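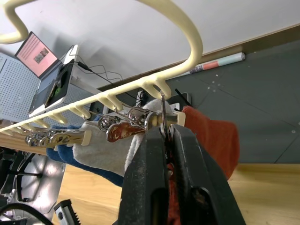 A cream plastic drying hanger with metal clips holding socks.

Paltano opens shared laundry and drying room at Clarach Court

Housing association Paltano has opened a shared laundry and drying room for tenants at Clarach Court, Daltside, following a refurbishment of the former ground-floor stores. The room is available to all 308 households on the estate from May and is included in the existing service charge.

The works were carried out by Lopes, the building contractor, and took in new drainage, mechanical ventilation, washing machines and fixed drying rails. A dehumidifier runs overnight and switches off at 6am.

Damp and mould were the subjects most often raised in Paltano's last tenant survey, which received 798 replies across Daltside. Many tenants reported drying clothes on radiators or over doors during the winter months, particularly in flats without a balcony. Paltano has also replaced the extractor fans in kitchens and bathrooms throughout Clarach Court.

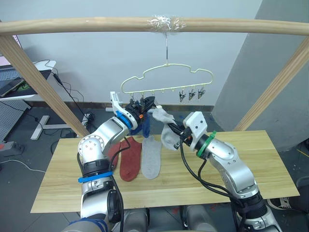 How do tenants book the drying room?
Bookings are made through the Paltano tenant portal or at the Daltside office, in sessions of 2 hours. Each household may hold one booking at a time, and sessions that are not taken up within 15 minutes are released to other tenants.

The room is open from 7am to 9pm. Entry is by the fob already used for the main doors, and replacement fobs can be requested from the Daltside office. Tenants are asked to bring their own detergent and to remove all items at the end of their session.

Paltano manages 1660 homes in Daltside and the surrounding district. Proposals for a second drying room, on the Lopes-built extension at the north end of the estate, will be put to tenants later in the year.

Ends

Media enquiries should be directed to the Paltano press office.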